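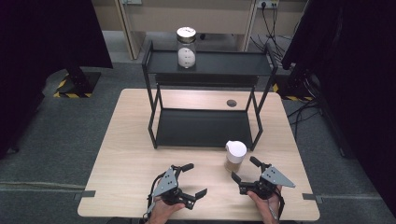 Shelf with the glass jar, small cup in front

Travel board > Museums and days out
Bratudis annexe: worth the trip out from Silham?

slowpannier
Posted 5th March
We've got two nights in Silham coming up and everybody keeps telling us to go out to the Bratudis annexe of the Cuniso transport museum. The leaflet says it has "over 1,000 objects on open display". I've been stung by that sort of line before. Does it mean a thousand aeroplanes, trams and lorries, or does it mean a few good things and a very long case of cap badges?

It's 16 miles each way and we'd be on bikes. My other half likes trams, I like anything with wings, and neither of us likes paying to look at a gift shop. Has anyone been since they put the prices up?

halftimbered
We went in October. The main hall is good, I'll give them that. You come in on a raised walkway and look down on the flying boat, and you can get close enough to the engines to see where the paint has been touched up. But you're right to wonder about the number. There's a wall of tickets and timetables near the toilets and I'd bet each ticket is an object.

We were done in under two hours with a stop for tea. I wouldn't ride 32 miles for that but I'm not much of a cyclist.

gauge_and_a_half
Sorry, can't let that stand. Under two hours means you didn't go in the tram shed. It's a separate building behind the coach park and the signs are hopeless, so plenty of people miss it. The double-decker from the old Silham network is in there with its original seats, and so is the works car they used for clearing snow. I was in that one building all afternoon.

The downtown museum in Cuniso has been full to the rafters for years. All the big stuff went out to Bratudis and what's left in town is models and film shows. If you only do one, do the annexe.

halftimbered
I did go in the tram shed. It's a cold building with ropes round everything. You can't get on any of them.

gauge_and_a_half
You can get on the works car. You ask at the desk.

halftimbered
Then they might put up a notice saying so. I'm not going round a museum asking at desks on the off chance.

slowpannier
This is useful even if you two don't agree. What about the road? The leaflet has a drawing of a family on bikes going along beside a river, smiling, and I don't believe a word of it.

northbank_nell
The river path is real but it stops at the weir. After that you're on the main road as far as the roundabout, with lorries coming past for the quarry. Let the morning traffic clear before you set off. There's a shoulder of sorts but it's full of grit and I've had punctures there on two separate trips. The last stretch into Bratudis is a proper lane again and quite pretty.

Bike parking is a rack by the staff entrance, not the front. No cover.

wobblyfrank
Why would you ride? The shuttle bus from Silham station takes 28 minutes and stops at the door.

northbank_nell
When it runs. They dropped the middle-of-the-day one last year and the website still shows it. We stood at that stop with a very cross child and then paid for a taxi.

slowpannier
Does the bus take bikes? I could live with riding out and getting the bus back.

northbank_nell
The driver decides. I've been let on and I've been turned away, same bus, same bikes. I wouldn't plan a day on it.

wobblyfrank
Fair enough, I've only used it in the morning and I haven't been for a while. On food, take your own. The museum café does one soup and a tray of dry sandwiches at airport prices. There's a place called Triệu in the village that's better, five minutes on foot. They do a good bowl of noodles and don't mind cycling shoes.

halftimbered
Triệu is all right. I'd call it fine. People on here talk about it as if it were worth the journey by itself, and I suspect that's mostly hunger after the museum soup.
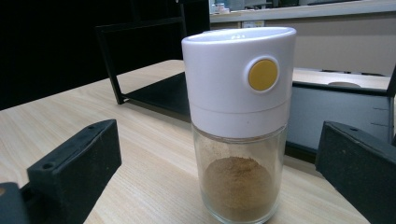
Re: Bratudis annexe: tickets and the 60-day thing

slowpannier
New question. The booking page says the ticket is "valid for 60 days at both sites". Does that mean we can go in as many times as we like, or once at each? I've read the small print and it manages to say both.

gauge_and_a_half
Once at each. The city museum stamps it and the annexe tears the corner off. I asked for a second visit to the tram shed on the same ticket and was told no, quite politely.

wobblyfrank
I went into the annexe twice on mine and no one said a thing.

gauge_and_a_half
Before or after the new ticket desk?

wobblyfrank
Before, I think. There was a man in a booth.

gauge_and_a_half
Well, there you are then.

northbank_nell
Don't buy the one with the simulator ride included. It's a box that tips about while you watch a film of clouds, and the queue goes right across the front of the flying boat so everyone else's view is spoilt as well. My lot came off saying the one at the swimming baths was better.

Do go up to the viewing gallery over the workshop if it's open. You can look down at whatever they're mending. Last time it was a wing with half its fabric off and I could have stayed there longer than in the main hall.

slowpannier
Right, the workshop has swung it for me, though I'll believe it's open when I'm standing in it. Plan is to ride out after the traffic, tram shed first, ask at the desk about the works car, then noodles. Plain ticket, no clouds. If the wind is against us we'll stop at the weir and go back to Silham.

halftimbered
Take a spare tube for the grit. And ring about the workshop before you leave, the website said it was open when we went and it was shut.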